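**FOR IMMEDIATE RELEASE**

NIRKSTEAD, April 5, 2021

# Citau Kitchen School Opens Orders for "One Shelf, One Plug," a Cookbook for People With Almost No Kitchen

Citau Kitchen School is thrilled to announce that its first cookbook, "One Shelf, One Plug," is at the printer and can be ordered starting today. The book runs to 192 pages and it's written for anyone who cooks in a rented room, a studio, a dorm, a break room or the back of a shop, with one outlet to spare and a single shelf for groceries.

We asked Nirkstead for recipes last fall, expecting a small stack. We got 398! They came on index cards, on the backs of bus schedules, and in one case as a long letter about lentils that also covered the writer's first apartment, the landlord's piano and a very old rice pot. (The letter is in the book, piano and all. We couldn't bring ourselves to trim it.)

## Food for the kitchens people really have

Most of the cookbooks on our own shelves begin with an oven. They go on to a stand mixer, a heavy pot with a lid, and a counter long enough to roll out dough. We love those books and we teach from them, but a lot of the people who take our classes go home to something much smaller, and for years they've been telling us so, kindly and then a little less kindly.

So the rule for "One Shelf, One Plug" was simple. Every recipe has to work with one appliance at a time and has to be made from food that can sit on one shelf or in a small shared refrigerator. If a dish needed a second burner, it went back to the cook who sent it, usually with a note begging for another try. Many of those second tries were better than the first.

The chapters are arranged by appliance: kettle, rice cooker, toaster oven, hot plate, slow cooker and microwave. There's also a chapter of cold suppers for hot weather, which grew so much during editing that it's now the longest in the book. Look for the white bean and pickle salad there. Our office has eaten it far too often. 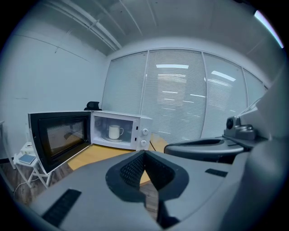
The microwave chapter was the surprise of the whole project, and it's the one our testers fought over. We had assumed it would be mostly reheating, and then the steamed eggs arrived, and the quick plum jam, and a ginger pudding that has already caused arguments about who gets the last spoonful. Most of these recipes need nothing fancier than a white ceramic mug set upright in the middle of a round plate, with the handle where you can reach it. We also wrote the instructions with knob machines in mind, so if yours has two round dials down the side you'll find every step makes sense without a single button. Cooking times are given as a range, and each recipe describes how the food should look when it's ready, because two microwaves with the same number on the back can behave like distant cousins.

## Tested in real homes

Before a recipe went into the book it had to pass through our testing circle, a group of 21 households spread across Nirkstead. Each one cooked from a plain typed sheet, with no help from us, and mailed back notes. The notes were wonderful and sometimes blunt. "Good, but who owns a zester?" appears more than once in our files, and every zester has been taken out of the book. Lemon peel is now handled with the small holes of a box grater or a sharp knife.

Testers also pushed us on shopping. Early drafts called for half a can of coconut milk here and a third of a cabbage there, with no word on what to do with the rest. The finished book has a "use it up" line at the foot of nearly every recipe, pointing you to the page where the other half of the can goes. Follow the cabbage and it'll take you through noodles, a soup, a slaw and a rather good fritter.

Washing up gets its own short section, too. Plenty of our contributors do their dishes in a bathroom sink, and they had strong opinions about which recipes were worth it. A small drop symbol beside the title marks the ones that leave you with a single bowl and a spoon.

## Join us for the April classes

To celebrate, Citau is running five free online classes through April, one each for the kettle, the rice cooker, the toaster oven, the hot plate and the microwave. Each class lasts an hour and covers a main dish and something sweet. You're welcome to cook along or just sit and watch with your dinner. The shopping lists go out ahead of time, and everything on them can be bought at an ordinary corner grocery.

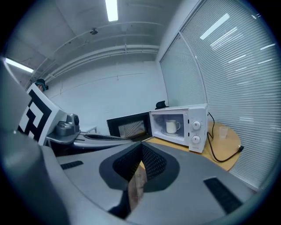 *A hand-held gripper over a light brown wooden tabletop.*

No experience is needed for any of the classes. If you've never cooked rice, come to the rice class, where we'll start with how to measure it and end with a pot of chicken and mushroom rice that makes enough for tomorrow's lunch. If you've cooked rice all your life, come anyway and tell us what we're doing wrong! The chat is always the liveliest part of the evening, and two of the hot plate recipes in the book began as friendly complaints from people in an earlier class.

Recordings will stay up for anyone who works evenings. Captions will be included, and the recipes will be posted in large type for people who'd like to print them.

## How to get the book

"One Shelf, One Plug" is being printed here in town by Dendov Press on thick, uncoated paper that takes pencil notes well. It's bound so that it lies flat, a request that came from nearly every tester who had tried to hold a cookbook open with a can of tomatoes. There's a blank page at the end of each chapter for your own recipes.

Orders can be placed through the Citau website or at the front window of the school. Copies will also be on sale at Maeng Books, which has kindly offered to set aside its front table for the book and is already asking whether the shop staff may have the ginger pudding recipe early. They may.

Every contributor whose recipe was chosen will receive a free copy. If you sent us something and it isn't in this book, please don't lose heart. We've kept every card and letter, and we're reading through the pile again for the handouts we use in our regular classes. The three-bean chili that came without a name or return address is one we'd especially like to use, so if it was yours, please get in touch. We'd love to know what you meant by "the good paprika."

## About Citau Kitchen School

Citau Kitchen School teaches everyday home cooking to adults and families in Nirkstead. Classes cover basic skills, budget shopping, baking and preserving, and are open to all.

**Press contact:** Citau Kitchen School press desk, Nirkstead. Review copies and sample recipes are available on request.

\# \# \#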